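Satari Club: Summer Build Gallery

Home / Clubs / Robotics / Gallery

Quick page, more to come when I get five minutes. What we've been up to since Easter with the two-arm project. Group photos are with Aarne, ask him, they're huge files.

For anyone new: we're entering the Norness tabletop challenge again. Simulated heat first, then the real arms if we get through. Two arms, one table, 10 minutes, tidy-up tasks set by the judges. You don't see the task list till the morning. Last year we got 63 points and went out in the first heat. Not doing that again.

Who did what

Arm control: Aarne Turunen and the Year 12s. All the old scripts binned and rewritten, much shorter now.
Sim table: the Stelo group. They did the lighting and the shadows as well, took ages, looks great.
Grasping: everybody, in the end.
Snacks: thank you whoever keeps leaving the flapjacks.

Bits we've learned so far

Boxes are easier than cups. Grip a box too near the end and it swings, grip it in the middle and it mostly behaves. Cups tip if you so much as breathe on them. Thin sides, nothing to hold on to, and the sim is fussy about contact with anything that light. We turned the friction up, then down, then back up a bit. Still arguing about it.

Arms bumping elbows was the big one in May. Fixed by making one wait while the other crosses the middle line. Slow but safe. The Bouzid method, named after the room we thought of it in.

We've logged 2,445 practice runs on the club machine. If yours is in the folder with no name on it please go and name it, I can't tell them apart and niether can Aarne.

Still to do before the heat: faster handovers, a proper reset button, somebody to write up the log book. Volunteers for the log book please. It's not that bad.

Pictures

From the sim, box and cup task. Click to enlarge.
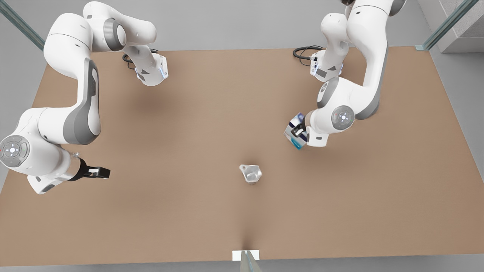

2 min read

Left arm has got the box, right arm open with nothing in it yet. Cup standing up in the middle, where we like it. Blue light on the wrist is our favourite bit.

The box is at a tilt in the grip. We're after flat for the full marks, so the wrist angle is next on the list. Anyone who fancies a go at it, the grasp settings are in the shared folder under "box", change one number at a time and WRITE DOWN what you changed.

Same task with the cup moved nearer the front edge is the July homework. Bring your best run on a stick or put it in the folder before club, doors at 4pm as usual. Parents picking up, use the side gate, the front one gets locked at half five.

More pics after the heat. If you've got any good ones send them over, with your name on them this time pleese.

Back to Clubs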